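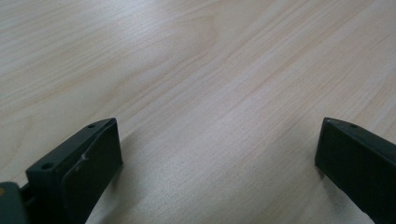 Open gripper fingers over a bare wooden tabletop.

The Killon rule is a guideline for recording work with hand-held grippers. Jae-hoon Myung wrote the first version at Drandbridge, and it was revised in May. It asks that the fingers be open at the start of each take.

Setup

Objects are placed within reach of both hands — two or more per take — and cables are kept clear of the fingers.

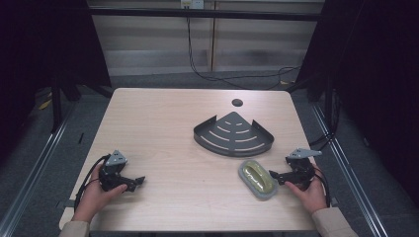 Limits

A take may last no more than 45 seconds, and a session no more than 200 takes. Esudeck uses the same limits but allows a single object on the table.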